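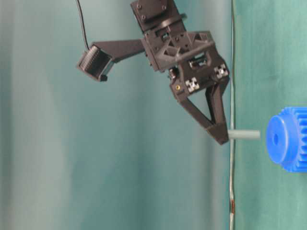 청록색 천 앞에 매달린 짙은 회색 로봇 집게

에어바운스는 왜 푹 꺼지지 않을까요?

Plasmont 어린이 잔치 교실 · 2026년 6월 4일

친구 생일잔치나 마을 잔치에 갔다가 커다란 공기 성을 본 적이 있나요? 알록달록하고, 지붕에 뾰족탑도 달려 있고, 신발을 벗고 들어가면 발이 쑥 들어갔다가 다시 통 튀어 오르는 바로 그 놀이 기구 말이에요. 어떤 동네에서는 공기 성이라고 부르고 어떤 동네에서는 방방이라고도 하는데, 이 글에서는 에어바운스라고 부를게요. 이름이야 어떻든 한번 들어가면 나오기 싫은 건 똑같지요!

그런데 가만히 생각해 보면 조금 이상해요. 풍선은 바늘에 살짝만 찔려도 펑 하고 터지잖아요. 그리고 입구를 묶지 않으면 푸르르르 소리를 내면서 방 안을 날아다니다가 쪼글쪼글해져요. 에어바운스도 공기로 부풀린 것인데, 아이들이 한꺼번에 쿵쿵 뛰어도 멀쩡하게 서 있어요. 어떻게 그럴 수 있을까요?

계속 바람을 넣는 기계

다음에 에어바운스를 보게 되면 뒤쪽으로 조금 떨어져서 귀를 기울여 보세요. 위이잉 하는 소리가 들릴 거예요. 송풍기라는 기계가 내는 소리예요. 송풍기는 선풍기의 힘센 사촌이라고 생각하면 돼요. 안에 날개가 달린 바퀴가 빙글빙글 돌면서 바깥 공기를 빨아들이고, 그 공기를 긴 천 통로로 밀어 넣어요. 이 통로가 에어바운스의 목 같은 곳이에요.

우리 교실 친구들이 잔칫날 빌려 쓰는 에어바운스에는 Casitus라는 송풍기가 달려 있어요. 바로 옆에서 소리를 재어 보니 68데시벨쯤 되었답니다. 옆 사람과 이야기하려면 목소리를 조금 키워야 하는 정도예요. 그래서 케이크를 먹는 탁자는 늘 송풍기에서 먼 쪽에 놓아요. 생일 노래를 부를 때 송풍기가 같이 불러 주면 곤란하니까요.

중요한 것은 송풍기가 처음에만 잠깐 도는 게 아니라는 점이에요. 성이 다 부풀어 오른 뒤에도, 아이들이 뛰어노는 동안에도, 간식을 먹으러 모두 나가 있는 동안에도 계속 돌아요. 전기 코드를 뽑으면 어떻게 되느냐고요? 뾰족탑이 먼저 고개를 꾸벅 숙이고, 벽이 천천히 주저앉기 시작해요. 그러니까 송풍기와 전기 코드는 어린이가 절대로 만지면 안 되는 물건이에요.

바느질 구멍의 비밀

왜 계속 바람을 넣어 주어야 할까요? 에어바운스에서는 늘 공기가 새고 있기 때문이에요. 고장이 난 걸까요? 아니에요, 일부러 그렇게 만들었어요.

에어바운스는 두꺼운 천 조각을 여러 장 이어서 꿰매 만들어요. 여러분이 입은 바지의 옆선을 한번 만져 보세요. 실이 지나간 자리가 올록볼록하지요? 에어바운스에도 그런 자리가 아주 많고, 바늘이 지나간 자리마다 눈에 잘 안 보이는 작은 구멍이 있어요. 공기가 그 구멍으로 솔솔 빠져나가요.

자, 이제 친구가 성 안에서 쿵 하고 뛰어내렸다고 해 봐요. 친구의 무게 때문에 바닥이 아래로 눌려요. 안에 있던 공기는 갑자기 좁아진 자리에서 꽉 끼게 되지요. 만약 공기가 조금도 나갈 수 없다면 천이 점점 팽팽해지다가 약한 곳이 찢어질지도 몰라요. 하지만 바느질 구멍이 있으니까 남는 공기가 조금씩 밖으로 나가고, 모자란 만큼은 송풍기가 얼른 다시 채워 줘요. 들어오고 나가고, 들어오고 나가고, 하루 종일 그러고 있는 거예요. 우리가 숨을 쉬는 것과 조금 닮았지요?

그럼 왜 통통 튈까요?

공기는 눌리면 다시 퍼지려고 해요. 이렇게 미는 힘을 공기의 압력이라고 해요. 자전거 바퀴를 손가락으로 꾹 눌러 보면 바퀴가 손가락을 도로 밀어내는 것 같은 느낌이 들지요. 에어바운스 바닥도 마찬가지예요. 여러분이 바닥을 누르면 눌린 공기가 여러분의 발을 위로 밀어 줘요.

바닥을 자세히 보면 그냥 평평하지 않고 긴 소시지를 나란히 눕혀 놓은 것처럼 생긴 것이 많아요. 바닥 안쪽에 천으로 만든 칸막이가 있어서 위쪽 천과 아래쪽 천을 붙잡고 있거든요. 칸막이가 없으면 바닥이 커다란 공처럼 둥글게 부풀어서 모두 옆으로 데굴데굴 굴러떨어지고 말 거예요. 물론 칸막이에도 공기가 지나다니는 구멍이 있어서 구석구석까지 바람이 잘 들어가요.

바람이 불면 날아가지 않을까요?

참 좋은 질문이에요! 에어바운스는 덩치가 크지만 안에는 거의 공기뿐이라서, 센 바람을 만나면 돛단배의 돛처럼 밀릴 수 있어요. Brostik이라는 대여 회사에서 가져오는 성은 돌돌 말았을 때 무게가 114킬로그램이나 나가요. 어른 혼자서는 들 수 없어서 바퀴 달린 수레에 실어 옮기지요. 그런데도 무게만 믿으면 안 돼요. 그래서 잔디밭에서는 긴 쇠말뚝을 땅속 깊이 박고, 튼튼한 끈으로 성의 고리와 말뚝을 이어 둔답니다. 딱딱한 바닥에서는 말뚝 대신 아주 무거운 추를 써요.

지난 3월에 Pearce 공원에서 봄맞이 잔치가 열렸을 때는 아침부터 바람이 세게 불었어요. 어른들이 바람을 재어 보더니 그날은 성을 펴지 않기로 했어요. 다들 입이 이만큼 나왔지만, 대신 체육관에서 보물찾기를 했지요. 보물은 사탕이었고요.

뛰기 전에 약속해요

신발과 안경은 벗어서 바깥에 두고, 주머니에 든 열쇠나 연필도 꺼내 놓아요. 과자나 껌을 입에 넣은 채로 뛰지 않아요. 키와 몸집이 비슷한 친구들끼리 들어가고, 벽을 타고 올라가지 않아요. 공중제비는 멋있어 보여도 여기서는 하지 않기로 해요. 그리고 혹시 바닥이 물렁물렁해지는 느낌이 들면 큰 소리로 어른을 부르고, 밀지 말고 차례차례 나오세요.

집에서 해 보기

준비물은 비닐봉지 하나, 빨대 하나, 테이프, 그리고 가벼운 그림책 두 권이에요. 꼭 어른과 함께 하고, 봉지는 절대로 머리에 쓰지 않아요.

먼저 봉지 입구에 빨대를 끼우고 테이프로 잘 막아요. 봉지를 식탁에 눕힌 다음 그 위에 그림책을 올려요. 이제 빨대로 천천히 후우 불어 보세요. 책이 조금씩 들리지요? 이번에는 어른에게 부탁해서 봉지에 바늘구멍을 몇 개 낸 뒤에 다시 불어 봐요. 부는 동안에는 책이 들려 있다가, 입을 떼면 스르르 내려올 거예요. 여러분이 바로 송풍기가 된 거랍니다. 머리가 어지러우면 잠깐 쉬었다가 하세요.

낱말 풀이

송풍기: 바람을 일으켜 한쪽으로 보내는 기계.
압력: 어떤 것을 누르거나 미는 힘이 얼마나 센지 나타내는 말.
데시벨: 소리의 크기를 나타내는 단위.
말뚝: 땅에 박아서 무언가를 붙들어 매는 기둥이나 막대.

다음 글에서는 헬륨 풍선이 왜 다음 날 아침이면 천장에서 내려와 있는지 알아볼 거예요.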